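News from the Primthorpe Reading Room

Dear members, the summer book exchange is open again from 20th June, in the same two rooms above the Magesa bakery. Many of you asked in May if we will continue after the move, and I am glad to say yes. Please bring up to 9 books per family. Children's books are the most needed at this moment, also cookbooks and anything for people who are learning English.

Our shelves hold 3,733 titles now. Neema Temba finished the new catalog last month, and you can search it by author or by subject at the desk computer. If you find a mistake in it, write it on the yellow paper near the door – Neema reads this paper every evening and she is thankful for corrections.

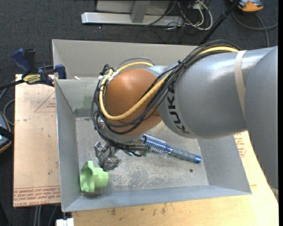
For the evening talks we have two guests. Brian Minja will speak about the old ferry to Branside and the families who worked on it. He has brought letters from his grandfather, and he will read some parts aloud. Moushumi Weerakoon will come two weeks later with her book of short stories, and she agreed to stay for tea and questions. Both talks start at seven. The chairs are few, so come a little early if standing is hard for you.

One request about returns. Please do not leave books outside the door when we are closed. Last month we lost a good dictionary to the rain, and it was a gift. The bakery is kind enough to keep your books behind the counter until noon.

If you would like to help with sorting, tell Amna Cheema at the desk. Two hours in a week is already a big help.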